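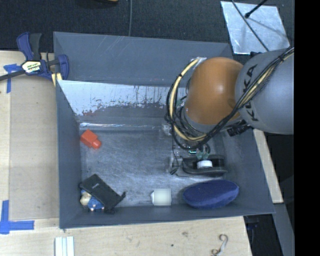 **Student projects / Robotics in everyday work**

# Can it tidy up yet? Bin picking and the chores we would all like to hand over

Pilar Insaurralde, final project report, January

When I told my family I was writing my project on robots that tidy up, my aunt asked whether she could have one by the summer. I have thought about her question a good deal since, because it is a fair one, and because the answer took me most of a term and a great many cups of tea.

The chore I chose is the plainest one I could think of. You have a large container with a few different things lying in it, and you want each of them lifted out and put where it belongs. At home this is the toy box or the bottom of the wardrobe. In a shop it is the returns bin, and my Saturday job at Hegyi, a homeware shop with a very busy returns desk, is what gave me the idea in the first place. On a good shift I can empty a returns bin while chatting to a customer and hardly look down.

## What makes it hard

A KUKA arm reaching into a grey bin looks so solid and capable that one expects the whole matter to be settled. Moving the arm is indeed the part that gave me least trouble to understand. The trouble lies in the things on the floor of the bin. A black fabric pouch lying partly over a small toy is, to you and me, two objects. To a program working from a camera picture it may well be one odd lump, and if the gripper closes on the wrong part of it, both may come up together - or neither.

Then there is shape. The little white block asks for quite a different grip from the dark blue oval case with its fuzzy surface, and the case lies close to the junction of two walls, so the gripper has to come down without knocking against either of them. I tried this at home with kitchen tongs and a washing-up bowl (my supervisor suggested it, and I recommend it to anyone who thinks the job is easy). Soft things in corners are miserable. I dropped a glasses case four times before I learned to drag it towards the middle first.

The bin itself matters too. Scratched metal with shiny patches throws back highlights, and a highlight can be mistaken for an edge.

## What I compared

I worked through the logs of two sorting trials which Bosinent, a small automation firm, kindly let me read. The first used a planner called Stesari and the second a newer one called Skadance. Between them the logs cover 1,075 attempted picks, of which 700 were made with Skadance. I sorted every failure by hand into a spreadsheet, which was slow but rather soothing work.

There were 195 failures in all. The largest group by far were fabric items, followed by things pressed against a wall. Rigid items in open space were hardly ever missed by either planner. Skadance did better with items lying on top of one another, mostly by nudging the upper one aside before trying to lift anything, much as I did with my glasses case.

I also timed myself on 15 bins at Hegyi, with the manager's blessing, and I was quicker than both planners on every one of them. I should admit that I knew I was being timed.

## So, can it?

For a shop floor, with someone nearby to sort out the muddles, I think a careful yes. The work is repetitive, the bin stays in one place, and a missed item can simply be tried again. I would happily have had such a helper beside me in the weeks after Christmas.

For the home I am less hopeful. A child's bedroom has no fixed bin and no fixed anything, and most of what lies about in it is soft. Putting things away also means knowing where they live, and my logs say nothing at all on that score. I would like to look at it next, beginning with laundry, if the department will let me borrow a shelf and a heap of old jumpers.

My aunt has been told that it won't be this summer.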